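Running a mountain rail trip for couples: questions for the operations desk at Gondal

Gondal sells small-group and private rail journeys out of a two-room office in Tonham. Its best-known product is the Ollari, an overnight service that climbs from the coast to a hill station and is booked mostly by couples. We spoke to the company's operations manager, who asked to be identified by role only, about capacity, bookings and what travellers tend to misjudge.

The Ollari runs 4 sleeper cars. Two are fitted with double berths, one with twins, and the last is split between staff quarters and luggage. "The doubles go first," the manager said. "If a couple calls inside six weeks of departure I will usually be offering them a twin. The berths in that car don't convert."

The route gains 2000 metres between the first station and the last. Most of the climb is done overnight at low speed, with one long halt at Furkulex while a second locomotive is attached. The halt is timetabled at 75 minutes. Passengers may leave the train, and the station buffet stays open for them.

"People read the timetable and assume the halt is padding," the manager said. "It's a brake test, a coupling and a crew change. On a good night we're ready early, but we leave at the advertised time, so there's no benefit in getting back on board sooner."

Asked about the season, the manager was specific. Services start in March and the first few departures are the cheapest of the year. Cloud is common on the upper section in those weeks and the views can't be relied on. "I tell callers that before they pay. Some of them want the low fare and a quiet train, and that's fine. Anyone who has their heart set on the sunrise should travel later."

Sunrise is the part of the trip most couples ask about. The train reaches the upper viaduct at around 6 am. Berths on the left-hand side face the valley, and Gondal allocates them in order of full payment. A deposit holds a berth but not a side.

Luggage is the most frequent cause of complaint. Each cabin takes two soft bags under the lower berth. Hard cases go in the luggage section and can't be reached until arrival. "Pack a night bag," the manager said. "Put a jumper in it, and your medication. The heating in the cabins is adequate, but the corridor is cold above the tree line."

Power is limited as well. Every cabin has one outlet, rated for phones and other small chargers. Hair dryers and travel kettles trip the circuit for the whole car, and the attendant has to reset it by hand from the vestibule.

On cancellations, the company refunds the fare less the deposit up to 30 days out, and after that offers a change of date only. The manager doesn't expect that to change. "We can't resell a berth a week before departure at the price it was sold for. The colour of the sky on the day isn't grounds for a refund either, though we do get asked."

Gondal is looking at a daylight return working for next season, with seats instead of berths. No fares have been set. 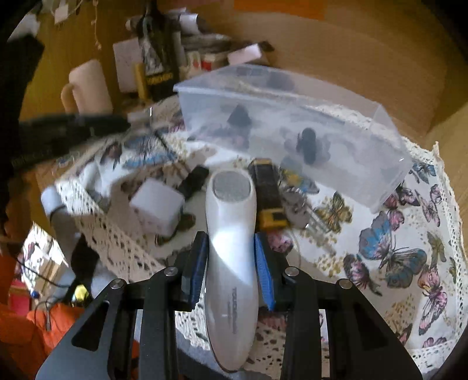

Photo: Gondal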